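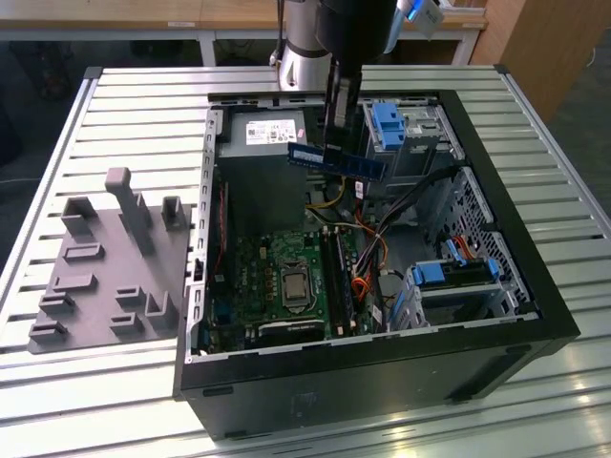
Figure 3. The arm holds a memory module over the open computer case. The gray fixture plate is at the left.

3.2 Collecting the Demonstrations

All demonstrations for the memory task were collected on one table with one arm. The computer lies on its side with the side panel taken off, and the processor is exposed in its socket. We chose to leave the wire bundles inside the case as they come. A tidy case would make the learning easier, but a policy trained on it would be of little use in a repair shop, where cables cross the work area in many different ways.

Each demonstration is guided by a person through the Stiltenora handheld controller. It begins when the fingers close on the module and ends when the operator releases it or gives up. The operator speaks one word at the end, "good" or "stop", and this word is stored together with the joint positions and both video streams. We kept the stopped demonstrations also — they are used later in Section 4 to train the failure detector.

In the first week of November the operators followed no common rule for the approach. When we reviewed these early recordings, we found that each person had a different habit. One turned the module level while it was still high above the board, and another turned it only at the last moment. The policy trained on this mixed set often stopped between the two habits and did not move further. After that we agreed on a single order of movements, and the operators practiced it before recording again.
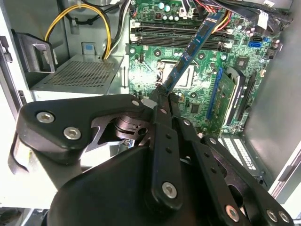
Neelam Semwal
Data Collection Lead, Tundura Project

The wrist view was added after the fixed view had proved too weak for the last part of the movement. From the side, the gripper housing can hide the point where the lower edge of the module meets the slot. From the wrist, the slots and their small white latch clips can be seen beyond the module, although the module itself covers part of the processor. We therefore give both views to the network at every time step and let it learn which one to trust.

After removing recordings with lost video, we had 67 demonstrations marked "good" and 37 marked "stop". Souad Ezzat and Gert Du Plessis checked every label against the video. In 4 cases they did not agree, and these recordings were left out of both sets. Labels were not changed after training had started.

One limit of this set should be mentioned. The case was never moved between demonstrations by more than the width of one table rail, so the results in Section 5 say little about a case that is placed freely.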